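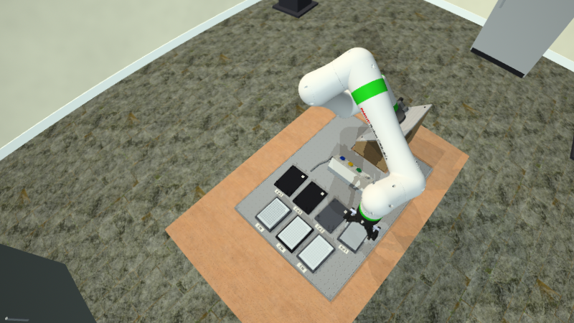 Jillix opens its planning software for lab robots to outside users

September 26, 2019

Jillix, a small software company in Lurnelden, said this week that it will give outside laboratories access to Agudelo, its planning tool for robot arms that move plates and trays on a lab bench. Until now the software was used only by the company and by one partner, the contract laboratory Cutlow.

Agudelo takes a written protocol, for example "move plate 2 to the reader, wait, bring it back", and turns it into arm motions. Before anything is sent to the real arm, the whole protocol is played in a simulated copy of the workcell. The user can watch the arm go from one labware position to the next and stop the run at any moment to look at the distances between the gripper and the neighboring plates.

The company started with a layout of 7 positions on one mounting plate, placed in two rows in front of the control box. Fotis Mavromatis, who leads the planning work at Jillix, said that the small layout was more difficult than the team expected.

"People think that few positions means an easy problem," he said. "But the plates are close together and the gripper is wide when it opens. If you come down with the wrong angle, the finger is already over the next plate. We had many motions which were correct on paper and which no lab person would accept."

The first version of the planner treated each move separately. It found a path for every pick and every place, but sometimes it left the arm in a posture from which the next move was long and strange. The new version looks at the complete protocol and chooses the postures together. According to Jillix, the time to plan a typical protocol is now 13 seconds on an office computer. In the June version it was 40 seconds.

The company also published the results of its internal test. A set of 858 protocols, most of them written by the staff at Cutlow during normal work, was run in simulation every night over the summer. When a run ended with a contact or with a plate placed outside its holder, the software saved the last motions before the problem and an engineer looked at them in the morning. Jillix did not say how many of the runs failed at the beginning. It said that the last week of the test finished with no contacts.

Amparo Mamani, laboratory manager at Cutlow, said the simulation changed how her group prepares new work. In the past they tested each new protocol with empty plates on the real bench, and this could take an afternoon. Now the first check is made at the desk. "We still do one slow run on the bench, and I want to keep this rule," she said. "The simulation does not know that somebody put a lid on in the wrong way."

This limit is known to the developers. The simulated workcell knows the shape of the table, the arm, the control box and the labware, but it has simple models of contact, and cables are drawn only for the picture. The planner does not avoid them. Yolanda Henao, a software engineer at Jillix, said that moving cables and lids are on the list for next year, together with a better way to describe labware that is not in the library. At present a user must enter the dimensions by hand in a text file, and mistakes in this file are the most common reason for support requests.

Laboratories that want to use Agudelo can apply through the Jillix website. They will receive the simulator and the planner, and a tool that measures the real positions on the bench and corrects the simulated ones. The arm driver is delivered separately after a short training. The company did not give a price, and said only that university groups will pay less.

The first training takes place in Lurnelden and will be given by Henao in English and Spanish.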